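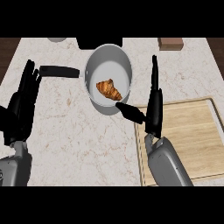

A croissant in a saucepan on a marble countertop.

Rizwan Bajwa was still brushing flour from his sleeves when we sat down in the back of Satti, the little bakery he opened in Bidunwood after years of baking for other people. It was four in the afternoon, the shelves were nearly bare, and he had been up since before most of us turn over for the first time.

"I never minded the hours," he told me, pouring us both a second cup of tea (the first had vanished while we talked about his mother's kitchen). "What I minded was the butter. My first batch, it ran all over the oven, and I stood there and watched it go!"

He learned to slow down at a hotel in Lundlow, where he shaped 206 croissants every morning and 8 trays more on a Saturday. The head baker there rarely spoke, he says, but would press a thumb to the dough and shake her head, and back into the fridge it went.

"I was so angry with her. Now I do the same thing to my own staff, and I see the same face looking back at me."

He would like a bigger oven, and perhaps a few more chairs by the window, but he is in no hurry. There was dough to fold for the morning, and he sent me home with the last almond bun in a paper bag.

Recent stories
The Skomo ferry cafe reopens in June
A walk around Lundlow market
Readers' favorite soup recipes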